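Brondari club opens new home for its November campaign weekend

March 2025

The Brondari wargames club has confirmed that its next campaign weekend will be held in Prondolcombe in November. The event moves from the old venue on Vestergaard Street, where the main room had become too small for the larger tables.

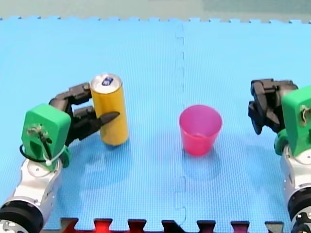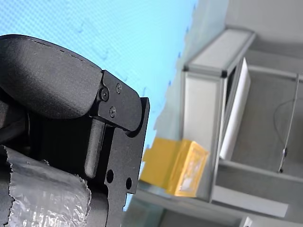
Players will fight a linked desert campaign over 2 days, using the club's own Ludis rules. Results from the first day decide supply and reinforcements for the second, so a side that loses ground early may start the next morning short of fuel and armor. Each side has a fixed budget of 300 points, and unspent points carry over to the second day.

The club has 13 scenarios ready, ranging from small patrol actions to a full assault on a fortified pass. Most are played at company level in 15mm scale. Players who do not own a painted force can borrow one from the club, but should ask for it when they sign up.

The Ludis rules were revised over the winter. The new edition runs to 276 pages, with a shorter section on artillery and a rewritten set of morale tests. Games at the weekend will use the new edition only. A free summary of the changes is on the club website, along with blank army lists.

Sign-up opens this summer. Places for teams will be filled first, then single players. Lists must be sent in two weeks before the event. Trade stands will be in the side hall on both days.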